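# About us: how we help people buy (or not buy) robot equipment

We're Rakthorpe, a small planning office with a messy practice room, and I'm Ingvild Viklund. I started the place, I still answer most of the email, and I write this page, so if it rambles you know who to blame.
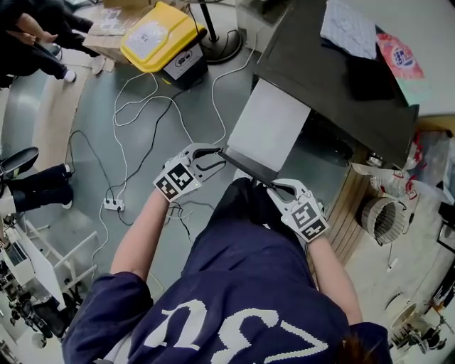

**What should I budget for first if I've never bought automation equipment before?**

Start with the job you want done and the hours of the people who'll look after the machine, then price the machine. Most first budgets we see have a good number for the robot and a blank where everything else should be. Power, cabling, tables, grippers, spare parts, training, a place to put it all. If you can fill in those lines first, even badly, the quote for the robot gets a lot easier to read.

## How we got here

I used to buy equipment for a packaging plant. It wasn't glamorous! I ordered conveyors, label printers, a very large number of casters, and then one December we had money left in the budget and three weeks to spend it. We bought a robot cell. It was a perfectly good robot cell. It sat under a sheet until the following summer while we worked out that the floor drain was in the wrong place, the compressor couldn't keep up, and the one person who had sat through the vendor training had moved to another site.

I kept the folder from that purchase, and I still bring it to first meetings. It's a fat folder. The quote is two pages and the rest is everything we paid for afterward.

When I left I rang Urs Baumgartner, who had been on the other side of the table selling me things for years and was getting tired of it. We began by reading other people's quotes for them at my kitchen table. Then a school in Flulton asked if we could help them plan a whole teaching lab, and we needed a real room, and then we needed somebody who could do spreadsheets properly. That was Mirjam Koller. She threw out all of mine in her first week and she was right to.

## What we do all day

Mostly we help three sorts of customer. There are small manufacturers buying a first or second machine, there are schools and colleges setting up a lab, and there are research groups who have a grant and a deadline. The research people usually know far more about robots than we do. They come to us with questions like how many tables fit in the room, what to order now and what to leave until year two, and how to write it down so the finance office signs it.

A typical job goes something like this. You send us whatever you have, which can be a full specification or a photo of a whiteboard (we've had both, and the whiteboard was better). One of us calls you. We ask a lot of questions about the work itself – what gets picked up, who picks it up now, how often it changes, what happens when it goes wrong. Then we come and measure your room. Then Mirjam builds the budget, and you get to argue with it.

People do argue with it, and please go ahead. The budget is a plain workbook with no locked cells. Every line has a note saying where the price came from and when, and if it's a guess the note says "guess."

We also try tasks out by hand before anybody orders anything. If a job involves cloth or sheets or bags or anything else that flops about, I want to see a person do it with grippers before I'll put a robot price against it. You learn which gripper is too wide and how high the table ought to be, and sometimes you learn that the task needs two arms when the budget has one. I would much prefer to find that out in our room on an afternoon than in yours after delivery.

## The lines everybody forgets

We get asked for this list so often that it may as well live on our About page.

- **Outlets.** More than you think, and on the side of the room where the work is. Extension cords are fine for a trial. Put real outlets in the budget for anything permanent.
- **Cable covers and cable length.** Ask the vendor how long the supplied cables are. Then ask what the next size up costs.
- **Tables.** A robot table and an office table are different purchases. Check the height with the people who'll stand at it.
- **Grippers and pads.** Pads wear. Order spares with the first order, when somebody is still in a mood to give you a discount.
- **Storage.** Bins, labels, shelves, a place for half-finished things.
- **Delivery and the doorway.** Measure the doorway. Measure the elevator too, and the corner after the elevator.
- **Training for two people.** One will leave. See my folder.
- **Software renewals.** Find out what year two costs before you sign for year one.
- **Lighting.** If you're using cameras, the window is going to cause trouble at some point in the afternoon.
- **Taking the old stuff away.** It costs money and it's never in the quote.

Our standard workbook has 9 tabs, and the tab called "Room" is the one most people skip. Please don't skip the Room tab!

## A bit about money, ours and yours

We charge a flat fee for planning. A quote review is $200 and you get it back as marked-up pages plus a call. A full plan for a single room starts at $2,105, which is an odd-looking number because Mirjam worked it out from what our hours cost and refused to let me tidy it up. Bigger projects we price after we've seen the site.

We don't take commission from anybody who makes or sells equipment. Urs is very firm on this (he spent long enough on commission to know what it does to a person's advice). If we recommend a supplier it's because a customer bought from them and would do it again, and we'll put you in touch with that customer if they're willing.

Now and then our advice is to wait. A bakery supplier came to us with a cell already picked out, and after we'd gone through the work together it was clear that the product was going to change shape within the year. They bought a better table and two carts and put the rest of the money by. They came back later with a much simpler job in mind, and that one we planned properly.

Leasing comes up on nearly every call, so a quick word. Leasing can be sensible for a trial, or when your budget has to be spent evenly across years. Read the return clause. Who pays for the crate? Who disconnects it? What counts as wear? I've seen a return cost more than two months of the lease, and it was all in the contract if you knew where to look.

## The people

**Ingvild Viklund** – that's me. First calls, site visits, this page. I ask about floor drains.

**Urs Baumgartner** reads quotes and talks to suppliers. He can tell you which line on a quote has room in it and which one really doesn't, and he's nice about it on the phone, so suppliers keep picking up.

**Mirjam Koller** does the budgets and the schedules. If your plan has a date in it, Mirjam put it there, and she's allowed for holidays.

**Valentin Berchtold** looks after the practice room and runs the hands-on trials. He came to us from a repair shop and he has strong opinions about connectors. Ask him about gripper pads only if you have the time!

**Annatjie Botha** works with our schools. She taught for years before this and she knows how a school year eats a schedule. When she says the lab won't be ready for the start of term, we believe her and move the date.

## Names we use that may confuse you

We give projects short names and then forget that outsiders don't know them. *Pandey* is our program for school and college labs. It covers the room plan, the first-year order and a second-year order that you can cancel. *Alier* is the name of our budget workbook, the one with the tabs. If you get an email from Mirjam asking whether you've "done your Alier," she means have you filled in the yellow cells.

## Things people ask us on the phone

**Do we sell robots?** We don't. We've been offered dealerships and have said thank you and put the phone down.

**How early should you call?** Earlier than feels reasonable. For a school lab, a full budget year ahead is comfortable. For a small manufacturer it's usually enough to call before you ask for the second quote. If you've already signed, call anyway – there's often plenty we can do about the room and the training.

**Can you come and see the practice room?** Yes please. Bring the thing you want handled, the real one, and bring a few of them. A sample that has been sitting nicely in somebody's drawer behaves very differently from one that came off the line this morning. Wear flat shoes and watch your feet around the cords.

**Will we work with the supplier you've already chosen?** Of course. Plenty of our customers arrive with one, and usually it's a fine choice. We'd look at what's in the quote and what's been left out, and then at your room.

**How long does a plan take?** It depends mostly on how quickly we can get measurements and how many people have to agree. A quote review is quick. A lab with a building department involved is slow, and I won't pretend otherwise.

## Getting in touch

Our office is in Flulton, upstairs from the practice room, and the door downstairs is the one with the bell that works. Email is best for quotes, as Urs likes to print them and write on them. For anything else just phone and you'll most likely get me. Tell me what you're trying to get done and what you've got to spend, even if the second number is embarrassing. I've heard smaller.

*Page last updated June 6, 2026. Prices on it are good until Mirjam changes them.*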